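Switching from the stock fingers to wedge tips on a two-arm bench, worth it for fabric?

benchmoth
OK so this started as a reply in the cable thread and got way too long. I've got two arms on one bench, both black and white hobby-class things with a gripper on the end, and I've been doing nothing but soft goods since November. Cloths, pads, anything that folds. I ran the stock Lamau fingers for a while and then printed a set of wedge tips from the Skidanell files, and I want to know if other people are seeing what I'm seeing.

Short version: the wedges are a lot better at getting hold of the top layer. The Lamau fingers are flat and wide, so they need a decent bunch of material before they grip anything. The wedges dig in and make their own bunch. The bad part is that I have to push down harder than I like, and on a hard table that goes straight into the wrist servo. I turned the current limit down from 600 to 500 on the Flimutel controller and it stopped complaining, but now the grip is weaker on thick stuff. Can't win.

One wrist view and two from the fixed cameras, same bench in all of them:
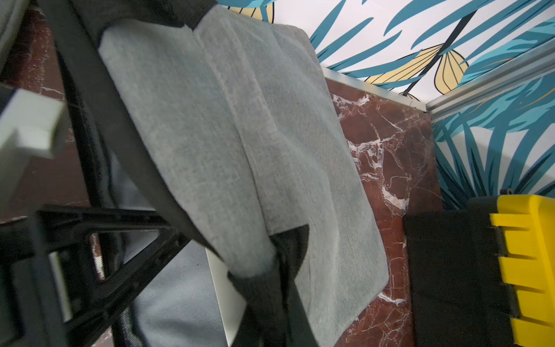
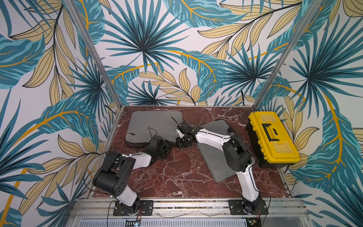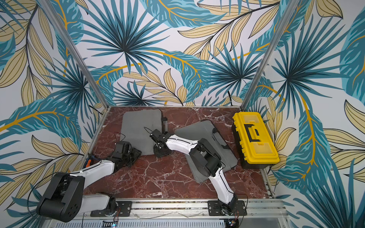 Ondrake22 would swap the fingers back before touching the current limit again, and says so every time this comes up, so I'll save him the trouble of posting it.

ondrake22
Well I'm posting it anyway! You've got two changes mixed together. Put the limit back to 600, run the Lamau fingers, write down how many picks you get, then change one thing. I did 46 picks per finger set on my bench with a folded dish towel and the difference was a lot smaller than it felt. The wedges looked great while I was watching and then the log said otherwise.

benchmoth
Fair. But were you picking from an edge or from the middle? From an edge I'd agree there's hardly anything in it. It's the middle of a flat layer where the Lamau fingers just skate for me.

ondrake22
Edge, mostly. OK, that's a real difference. I still don't trust a comparison with the current limit moving around.

pell_grip
Jumping in for team soft tips. I have the Jurčo silicone pads glued over my stock fingers and they beat both of your options on anything woven. You don't need to push nearly as hard. They do pick up lint like crazy, and once they're fuzzy the grip goes away until you wipe them with a damp cloth. I wipe mine every time I stop for coffee and call that a maintenance schedule.

benchmoth
Do they stay on? I tried some no-name silicone caps and they rolled right off the first time the finger dragged sideways.

pell_grip
With contact cement, yes. With the double-sided tape they come with, no, forget it. Rough up the plastic first. And leave it overnight, I rushed one and it slid around like a wet sock.

tallow_k
Can we talk about cameras for a second? I think that's half of the problem people blame on grippers. A wrist camera is lovely right up until the finger is between you and the one crease you care about. I moved mine 2 cm to the side on a new bracket and my picks got better with the exact same fingers. Nothing else changed.

benchmoth
Huh. I've been leaning on the fixed view for the approach and the wrist view for the last bit. You're saying the wrist view alone got you there?

tallow_k
No, I still use both. With two arms you pretty much have to, one elbow is always parked over something. What I mean is the last bit got easier when I could see where the tip meets the cloth. Gray on gray is miserable otherwise.

ondrake22
I'd go the other way and drop the wrist camera. It's weight out at the end of the arm plus one more cable to snag. I took mine off and put a second fixed one up high, and my arm stopped bouncing when it came down on the table.

tallow_k
Hard disagree. Bouncing is a tuning problem! Slow the last part of the descent and it goes away. I wouldn't give up the close view over that.

pell_grip
Depends on the arm, I think. Mine has so much slop in the elbow that a camera makes no difference one way or the other, lol.

benchmoth
OK here's the plan, tell me if it's dumb. Limit back to 600, leave the cameras where they are, and run the Lamau fingers and the wedges on the same cloth, middle picks only. I'll use ondrake22's 46 per set so we can put them side by side. After that I'll order the Jurčo pads and do it all over again with those.

ondrake22
Not dumb. Flatten the cloth by hand between picks though, or you'll be measuring wrinkles. And do the wedges first this time, I did mine last and I was sloppy with the resets by then.

pell_grip
Get the thin pads if you order. The thick ones stopped my fingers from closing all the way and I had to redo the zero on both sides.

benchmoth
Thin ones, got it. I'll start with the wedges tonight and post the log as a new reply.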